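Harside – progress report to Wita, second period
Prepared by Nataša Papadopoulos, series producer, Tovska
January 9, 2026

Where we are

Casting on Harside is further along than it was in the autumn and not as far along as the last report said it would be. Three of the five pupils are signed. The part of Ines, which carries most of episodes one and two, is still open, and I don't share the casting office's view that this is a matter of days.

We received 443 self-tapes for the young roles and called back 12 people. The open call was meant to find faces that hadn't been on television. Of the 12, most already have agents and several have done a soap. They are good, but we could have reached them with a few phone calls, and I would not want the open call described in Wita's newsletter as a discovery scheme until it has discovered someone.
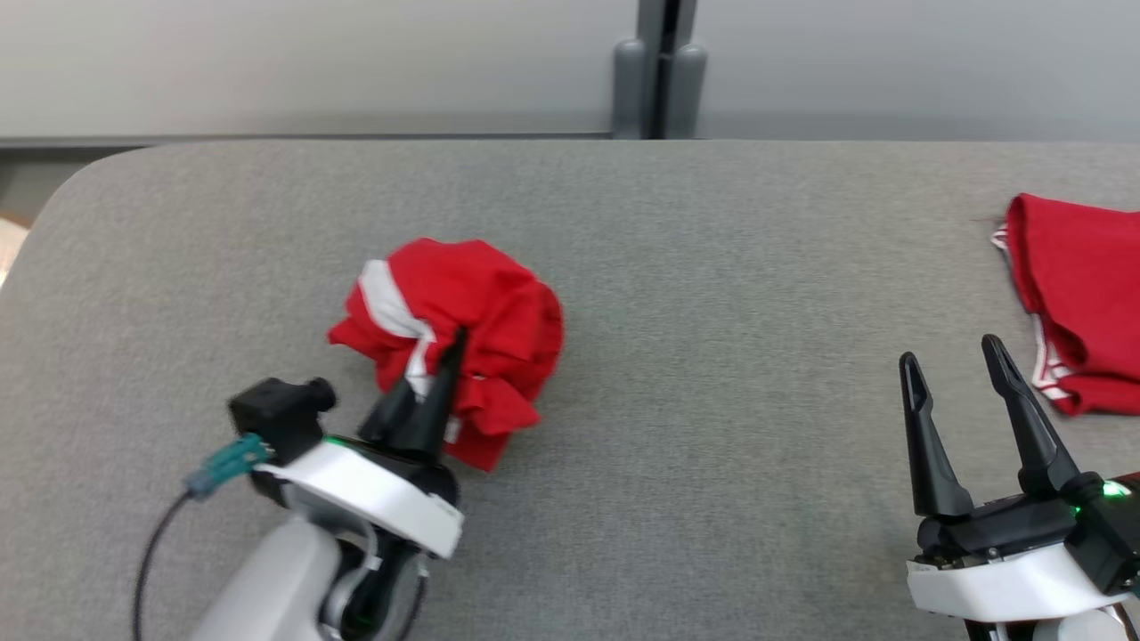
Photo: Tovska / Harside production

Edgardo Lumbao has agreed terms to play the head teacher. Rhea Bañez is confirmed as the rival team's captain after two chemistry reads, the second of which was much better than the first. Her dates clash with a stage job in the spring and we have a verbal promise from the theatre. I have asked for it in writing.

Scripts

All 8 episodes exist in draft. Teun Visser delivered the last one before the break. Episodes one to four could be shot as they stand, give or take the locker room argument, which still has everyone explaining how they feel. Episode six has been rewritten so often that I'm no longer sure what it is about, and I doubt another pass by the same writer will cure it. We would like to move part of the unspent research money to a second writer for that episode only. Please let us know if this needs a formal request.

The ending is unresolved. Teun wants to leave the final game without a result. Our broadcaster contact at Zariņš likes this "in principle", a phrase I have learned to write down with the date next to it.

Audience test

A read-through of episode one was held with an invited audience and the response cards were warm. I'd be careful with them. Many of the people in the room knew someone in the cast, and the form asked whether they would watch episode two without asking whether they watch drama of this sort at all. The comment that came up most was that the adults talk too much – I agree with that one.

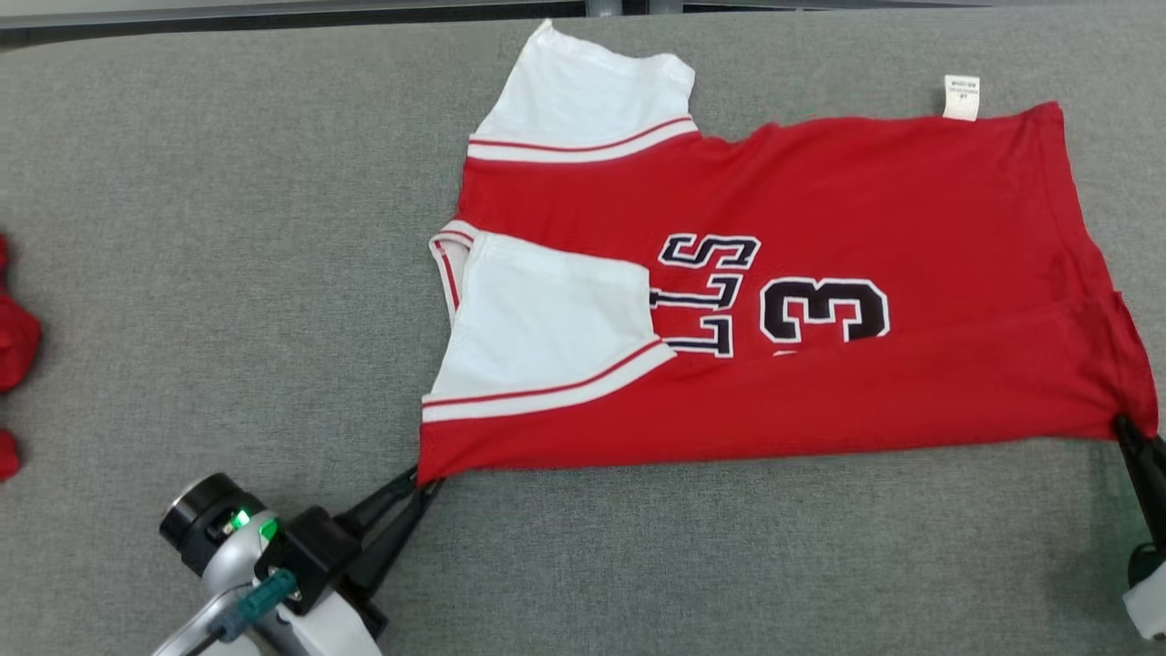
The social media plan from the outside agency promises 700 new followers before the first trailer. It doesn't say what they would be following, as there is nothing to show them yet. I have held back the second instalment of the fee until we see a version with actual material in it.

Money

Spending is under budget, mainly through delay. The casting underspend will be used up if the search for Ines goes on past February, and the saving on rehearsal space will go the same way. Nothing has been drawn from contingency.

Next period

Nélida Lucero, who directs the first block, has seen two possible leads and wants to see both again alongside Rhea. If neither is right she would sooner push the shoot than settle, and I would back her, though it would cost us the school location during the holiday. A revised schedule for both cases will follow when the callbacks are done.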